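4. What the reading circles did with the afternoon

4.1 From a talk to a table

The gatherings we studied did not begin as reading circles. In their first year the women's centre at Standel held them as a run of talks, with a speaker at the front, rows of chairs, and a short time for questions at the end. Tia Haworth, who had just taken over the programme, kept the feedback slips from that year and was kind enough to share them with us. They are polite and rather thin. People thanked the speaker, asked for a warmer room, and wondered whether there might be more time to talk to one another. That last request comes up so often, and in so many different hands, that it is hard not to hear it as a chorus!

The change came in the second year, when the centre moved the spring gathering out of the lecture hall and into smaller rooms. Each group was given a table, a host, and a book or two that most members had at least started. Hosts were asked to keep one rule only: everyone reads something aloud before anyone offers an opinion. It could be a page, a line or a single phrase. We think this small rule did a great deal of the work we describe below, and the rest of this section follows it through the interviews.

We spoke with members of four circles, each of which had met for at least one full term. Three met at the centre itself and the fourth met in Drokora, in a room above the library, where Nuanchan Noiphan was host. The interviews were long and lively, and several members brought their books along, full of pencil marks, bus tickets and folded corners.

4.2 Reading aloud as a way in

Almost every member we met spoke about her first time reading aloud, and almost all of them remembered the exact passage. This surprised us. We had asked about friendship, about confidence, about whether the circle had changed how they saw the centre, and again and again the answer came round to a particular page.

One member of the Drokora circle had not read aloud since school, where she had been laughed at for her accent. She told us:

"I picked the shortest bit I could find. Two lines. Then I got to the end and I thought, well, I'll do the next bit as well, and I went right down the page. My face was burning but I didn't want to stop."

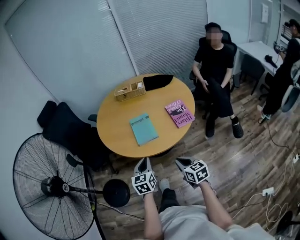 Her host let the silence run on afterwards before inviting the next reader. Noiphan had learned to do this by trial and error, and in her own interview she was very funny about how hard it had been for her, as a natural talker, to leave a pause alone. By the end of the term, members were leaving the pause for each other without being asked.

Other members used the reading turn quite differently. Some chose passages that made them angry and read them with relish. One read the same paragraph at three meetings running because, she said, the group had not got to the bottom of it. A younger member brought her grandmother's letters in place of the set book, first asking whether this was allowed, and the circle gave the whole of the next meeting over to them. What ties these cases together is that the reader could bring something important to the table without having to explain herself first. The words were somebody else's, at least to begin with, and she could decide later how much of herself to put beside them.

We want to stress how different this is from the question time that followed the old talks. There, a woman who wished to speak had to raise her hand, be chosen, and frame a question that would stand up in front of the speaker. Many of the members we met had been to those talks and had never once raised a hand. In the circles they were reading within minutes of sitting down.

4.3 Disagreement, and what it was good for

It would be easy to paint the circles as places of steady kindness, and they were kind, but they were also full of argument. The novels of girlhood and leaving home that the centre had put on its spring list set off some splendid rows. Was a character brave or merely careless? Should a mother be forgiven for things she had never been given the chance to learn? In one circle these questions split the group by age, and the older members were by far the more forgiving.

Jae-in Heo, who hosted that group, had worried beforehand that an open disagreement would send people home for good. She kept a short diary after each meeting, and her entry for the sharpest of them simply reads "Loud. Nobody left. Must get more biscuits." When we asked about it she laughed, and then talked for a long while about how a row over a made-up person had let two members say things about their own families that they had been stepping round for weeks.

We do not wish to claim too much. Two members told us they found the argument tiring, and one moved to a quieter circle as a result. She was happy there. The centre's habit of letting people change groups without giving a reason seems to us a very good one, and we would urge other centres to copy it.

4.4 The place of hosts

Hosts were members first. None of the four was paid, and the training amounted to one long morning led by Celeste Patrício, whose background was in adult literacy work. She asked the new hosts to practise three things: opening the meeting with a reading of their own, noticing who had been quiet, and closing on time. Closing on time was the one that hosts found hardest and members valued most. Women with children to collect or shifts to start needed to know that staying until the end would not make them late, and several said that this was the reason they had kept coming. 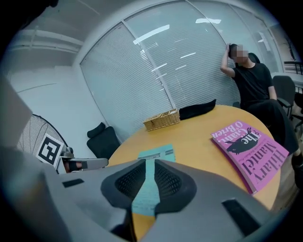
Figure 7. Round table at one of the rooms, with a turquoise sheet or thin booklet on the wooden top.

The hosts met as a group twice a term to compare notes. We sat in on one of these meetings, which ran from 11 in the morning until well past lunch, and came away delighted by how practical it was. How do you bring in a member who has not read the book? (Give her a page to read aloud - she will have read some of it by the time she has finished.) What do you do with a member who has read it four times? (Ask her for the passage she likes least.) These were small, workable answers, tested on real people, and we have tried to set down as many of them as we could in the appendix.

There was less agreement on whether a host should share her own view of the book. Farzana Zaidi, the newest of the four, held back for most of her first term and then felt she had been a little false with the group. Noiphan gave her opinions freely and was cheerfully contradicted. Both circles did well by any measure we used, which suggests to us that the host's manner matters less than whether members can predict it.

4.5 Who did not come

Our account so far rests on women who joined and stayed. The centre's records allow us to say a little about those who did not. Women living on the Ulico side of town, where the last bus leaves early in the evening, were few in number at every meeting after dark, and their attendance rose when one circle moved to the afternoon. Women who read mainly in a language other than English were present at the first meeting of each circle and had mostly gone by the third.

This second pattern troubled the hosts a good deal, and it was Zaidi who suggested the change now being tried. From December, any member may read aloud in whichever language she likes, and then say in English, or ask a friend to say, what the passage is doing. We heard only one meeting run in this way. A member read a poem in Urdu, and the group asked to hear it again before anyone asked what it meant. It is far too early to call this a finding, but we were thrilled to be in the room for it, and it fits well with what members told us about the pull of a voice reading.

Bajwa Hall, where a further circle is due to open, sits on the main bus route and has a room free in the early afternoon. The centre hopes that the timing and the new language rule will help together. We have asked to interview its members after their first term, and the questions we shall put to them are the same ones used here, with two additions on travel and on the languages members read in at home.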